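공유 13 댓글 3

스쿠니코, 원목 테이블 ‘토레덴’과 쌓는 원판 ‘미드스카’ 함께 선보여

식탁으로도 작업대로도 쓰는 나무 상판, 그 위에서 늘어놓고 쌓으며 즐기는 차분한 색의 원판

2022년 2월 15일 — 생활가구와 탁상 소품을 만드는 스쿠니코(Skunico)가 새 테이블 ‘토레덴(Toredden)’과 원판 시리즈 ‘미드스카(Midska)’를 나란히 내놓습니다. 한쪽은 온 식구가 둘러앉는 큼직한 가구이고 다른 한쪽은 손으로 집어 옮기는 작은 물건이라 얼핏 보면 서로 먼 제품 같지만, 두 제품은 처음부터 한 작업실 안에서, 그것도 같은 사람들의 손을 거치며 자라났습니다. 오랫동안 저희 제품을 아껴 주신 분들께 이 둘을 따로따로 소개하기가 못내 아쉬워서 같은 날 한자리에서 인사를 드리기로 했습니다.

토레덴은 밝은 나무 바탕에 호두나무빛이 도는 따스한 결이 살아 있는 테이블입니다. 안쪽으로는 가느다란 회색 금속 띠가 가로로 나무에 박혀 있고, 오른편에는 또 하나의 회색 띠가 앞 모서리를 향해 비스듬히 지나갑니다. 금속이 들어갔다고 하면 차가운 인상을 먼저 떠올리시는 분이 많은데, 막상 앞에 서 보시면 나뭇결이 워낙 넉넉하게 펼쳐져 있어 띠는 조용히 물러나 있습니다. 개발하는 동안 저희끼리는 이 띠를 ‘밑줄’이라고 불렀습니다. 책을 읽다가 마음에 드는 문장을 만나면 연필로 살짝 그어 두는 그런 밑줄 말입니다.

이 띠의 자리를 정하는 데만 꼬박 한 계절이 걸렸습니다. 종이테이프를 붙였다 떼었다 하면서 아침에도 보고 저녁에 등을 켜고도 보고, 밥그릇을 올려 놓고도 보고 노트북을 올려 놓고도 보았지요. 비스듬한 띠를 두고는 의견이 갈렸습니다. 점잖은 테이블에 사선이 웬 말이냐는 쪽과, 그 선이 있어야 앉은 자리마다 다른 표정이 나온다는 쪽이 팽팽했는데, 결국 사선을 남기는 쪽으로 마음을 모았고 지금은 반대했던 분들까지 그 선을 제일 먼저 자랑하십니다.
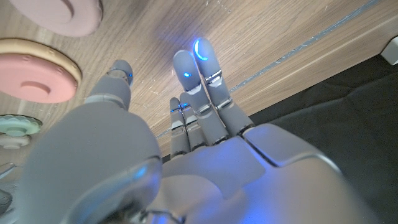 굼만 작업실에서 보낸 아홉 해

스쿠니코가 굼만(Ghumman) 작업실에 자리를 잡은 지 올해로 아홉 해가 되었습니다. 처음 들어왔을 때는 의자 수리가 일의 대부분이었습니다. 다리가 흔들리는 의자, 할머니께서 쓰시던 의자, 이사하다 등받이가 부러진 의자를 고치면서 손님들의 집 이야기를 참 많이 들었습니다. 그런데 의자를 맡기러 오신 분들이 돌아가는 길에 꼭 한마디씩 보태시는 것이 바로 테이블 이야기였습니다. 밥을 먹고 나면 치우고, 아이가 숙제를 펼치면 또 치우고, 밤에는 다시 누군가의 일감이 올라온다는 이야기, 그래서 하루 종일 제 얼굴을 보여 줄 틈이 없다는 이야기였습니다.

토레덴은 그 이야기들을 받아 적은 공책에서 나왔습니다. 공책에는 쉰여덟 집의 사연이 적혀 있고, 저희는 설계를 고칠 때마다 그 공책을 다시 펼쳤습니다. 어느 집에서는 테이블 한쪽에 늘 재봉틀이 올라가 있었고, 어느 집에서는 저녁마다 온 가족이 만두를 빚었고, 또 어느 집에서는 오래 퍼즐을 맞추느라 며칠씩 상을 따로 펴고 밥을 드셨다고 합니다. 저마다 쓰임이 달랐지만 바라는 바는 비슷했습니다. 무엇을 올려 두어도 어색하지 않고, 치우고 나면 그 나름대로 보기 좋은 상판이면 좋겠다는 것이었습니다.

소하일 파라차(Sohail Paracha) 스쿠니코 대표는 “저희가 만드는 물건 가운데 집 안에서 손이 가장 자주 닿는 것이 테이블 상판일 겁니다. 그러니 눈으로 보기에도 좋아야겠지만, 무심코 손바닥을 얹었을 때 마음이 좀 놓이는 물건이어야 한다고 늘 생각해 왔습니다. 공책에 이야기를 보태 주신 모든 댁에 이 자리를 빌려 깊이 감사드립니다”라고 말했습니다.

늘어놓고, 쌓고, 다시 내려놓는 원판

미드스카는 테이블을 만들다가 곁가지로 태어난 물건입니다. 상판 위에 띠의 위치를 표시하느라 동그란 조각을 올려 두곤 했는데, 회의가 길어지면 누구라고 할 것도 없이 그 조각을 만지작거리고, 하나를 다른 하나 위에 얹어 보고, 색을 바꾸어 늘어놓고 있더라는 것입니다. 회의록에는 남지 않았지만 모두가 기억하는 장면입니다. 그렇게 책상 위를 떠돌던 조각을 제대로 다듬어 보자는 말이 나왔고, 크기와 두께를 여러 차례 고친 끝에 오늘의 모습이 되었습니다.

색은 저희가 가장 오래 붙들고 있던 부분입니다. 차분한 회색이 있고, 연어 살빛을 닮은 분홍이 있고, 붉은 기가 도는 분홍이 있고, 잘 구운 과자 같은 황갈색이 있습니다. 회색과 연어빛 원판은 한가운데가 볼록하게 솟아 손잡이처럼 되어 있습니다. 나무 위에 올렸을 때 서로 다투지 않으면서도 하나하나 제 색으로 보이기를 바랐고, 그래서 색을 고르는 날이면 언제나 토레덴 상판을 가져다 놓고 그 위에서만 견주었습니다.

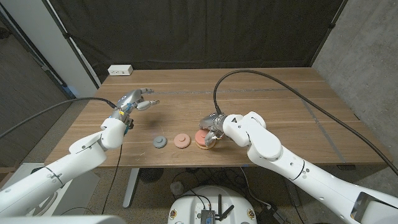
붉은 분홍을 황갈색 위에 올리는 조합은 작업실 안에서도 유난히 사랑을 받았습니다. 어떤 이는 딸기를 얹은 과자 같다고 하고, 어떤 이는 해 질 무렵의 담벼락 같다고 하는데, 어느 쪽이든 보는 사람의 마음이 조금 따뜻해진다면 저희로서는 더 바랄 것이 없습니다. 회색은 처음에 너무 수수하다는 말을 들었습니다만, 분홍 계열 옆에 가만히 놓아 보면 둘레의 색을 한결 또렷하게 받쳐 줍니다. 금속 띠의 회색과 어울리는 맛도 있어서, 지금은 작업실 식구들이 가장 먼저 집어 드는 색이 되었습니다.

정해진 놀이법은 따로 넣지 않았습니다. 한 줄로 늘어놓으셔도 좋고, 둘을 포개 두셔도 좋고, 차를 우리는 동안 이리저리 자리만 바꾸어 보셔도 좋습니다. 시제품을 먼저 받아 보신 한 손님께서는 아이와 마주 앉아 번갈아 하나씩 옮기며 그날 있었던 일을 한 가지씩 이야기하신다고 편지를 보내 주셨습니다. 편지는 굼만 작업실 문 옆에 붙여 두었고, 들르시는 분마다 한 번씩 읽고 가십니다.

파라차 대표는 “쌓는 물건은 언젠가 무너지게 마련이고 저는 그 점이 참 좋습니다. 무너지면 웃고 다시 올리면 되니까요. 다만 올리는 순간만큼은 누구나 숨을 조금 고르게 되는데, 바쁜 하루에 그런 순간이 식탁 위에 있으면 얼마나 좋을까 하는 마음으로 만들었습니다”라고 덧붙였습니다.

구입과 관람 안내

토레덴은 주문을 받은 뒤 제작에 들어가며, 상담은 굼만 작업실에서 직접 받으실 수 있습니다. 나뭇결은 상판마다 다르므로 제작에 앞서 나무를 함께 보고 고르시기를 권해 드립니다. 상담을 오실 때에는 테이블을 두실 방의 사진과 지금 쓰고 계신 의자의 높이를 적어 오시면 이야기가 한결 수월해집니다. 의자를 직접 들고 오셔도 물론 환영합니다. 저희는 본디 의자를 고치던 집이라 의자를 보면 반가운 마음부터 듭니다.

미드스카는 작업실 진열대와 스쿠니코와 거래하는 동네 상점 열세 곳에서 만나 보실 수 있습니다. 상점마다 견본을 꺼내 두었으니 눈으로만 보지 마시고 꼭 손에 들어 보시고, 겹쳐도 보시고, 마음에 드는 색끼리 짝을 지어 보시기 바랍니다. 선물용 포장을 원하시는 분께는 회색 끈을 두른 종이 상자에 담아 드립니다.

오는 10월에는 굼만 작업실에서 사흘 동안 작은 전시를 엽니다. 토레덴을 만들며 그린 도면과 띠의 자리를 두고 오갔던 쪽지들, 끝내 빛을 보지 못한 원판의 색 견본까지 한데 모아 보여 드릴 생각입니다. 공책에 사연을 적어 주신 분들께는 따로 초대장을 보내 드리며, 새 공책도 한 권 펼쳐 두겠습니다. 테이블에 얽힌 이야기가 있으시다면 짧은 한 줄이라도 남겨 주십시오. 다음에 만들 물건도 아마 그 안에서 나올 듯합니다.

스쿠니코 소개

스쿠니코는 의자 수리로 시작해 테이블과 탁상 소품까지 만들고 있는 작은 제작사입니다. 굼만 작업실에서 설계와 제작, 상담을 함께 하고 있으며, 스쿠니코에서 만든 제품이라면 구입하신 지 오래되었더라도 손질과 수리를 받아 드립니다.

보도자료 문의: 스쿠니코 홍보 담당 | © 2022 Skunico. 무단 전재 및 재배포 금지 | 맨 위로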